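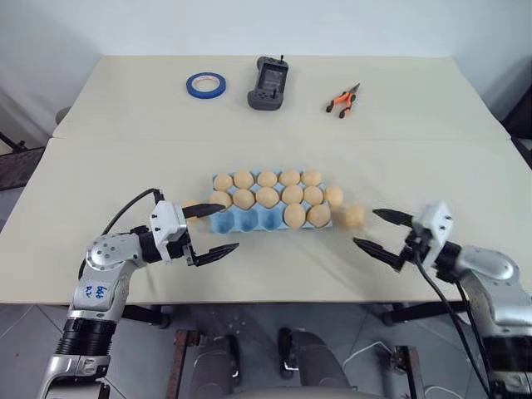

Fig. 19. Open carton on the front board of the table, with tape, controller and pliers on the back board.

5.3 Setting up the egg table

This section covers a Killar table with two boards. The back board sits slightly higher than the front one. Use the front board for eggs and the back board for tools.

1. Wipe both boards with a damp cloth and let them dry.

2. Check the seam between the boards for grit or bits of shell.

3. Put the painter's tape, the handheld controller and the pliers on the back board. Lay the tape flat. Keep the controller screen up and its antennas clear of the other tools.

4. Place the carton on the front board and open it fully, cups facing up.

5. Check each cup before filling it. Replace the carton if a cup is torn or crushed.

6. Fill the back row first, then the middle row, then the front row. Set each egg down with the narrow end in the cup.

7. Pick up any egg lying on the table before you close the lid.

Note: A part-filled carton can stay open between batches. Leave the remaining cups empty – do not move eggs forward from the back rows.

Caution: Do not rest an egg on the seam or near the front edge. The floor under a Killar table is usually hard tile and an egg that rolls off will break.

Caution: Never use the pliers over an open carton. Close the lid or move the carton first.

8. Close the lid, seal it with one strip of tape and write the batch number on the strip. Batch numbers start at 199.

Replacement boards are sold in pairs under part number 3903. For cleaning up broken eggs, see page 37.

Revised 14/07/2018, R. Liem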